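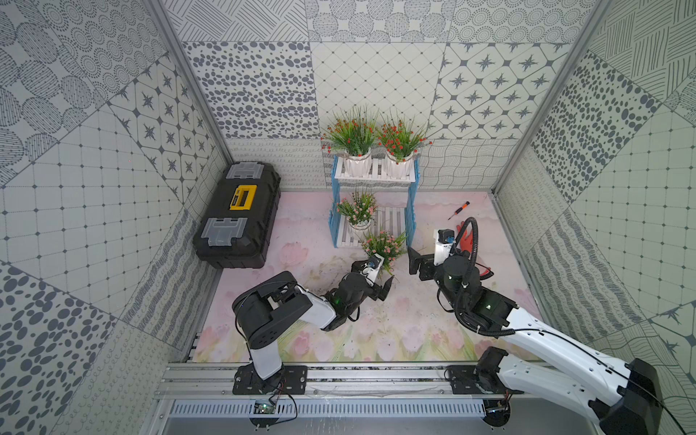

Re: Grout colour for patterned tile, back entry

Filed under: Floors & Walls – List Archive

On 3/17/25 Otis Szabo wrote:

> We have the Plirero tiles on site for the back entry, mixed patterns,
> grey on white. The tiler wants to use bright white grout and I'm
> leaning toward mid-grey. It's a mudroom, so boots and a wet dog most
> of the year. Does grey make the pattern look too busy? Also, is 3 mm
> too wide a joint?

Otis,

Go grey. We did our laundry in white grout and the joints near the door had discoloured by the second winter. I've scrubbed them twice with oxygen bleach and they come up all right for a month or so.

With mixed patterns, I'd match the grout to the lighter of the two greys. Sirkov sells a sample stick set for 10 dollars. Lay four tiles loose on a board, grout them and leave them overnight before you decide, as the colour changes a fair bit as it dries.

A 3 mm joint is fine if the tile edges are a bit uneven. Ours were, and the tiler at Mercado talked us out of going narrower.

Seal the tiles before grouting if they're unglazed. We didn't, and there is a grey haze on almost 500 of them that I have never got off. Check the box – it should say.

Does anyone on the list have the Zeradeo sealer on a floor? I have a tin in the garage and would like to hear how it wears before I open it.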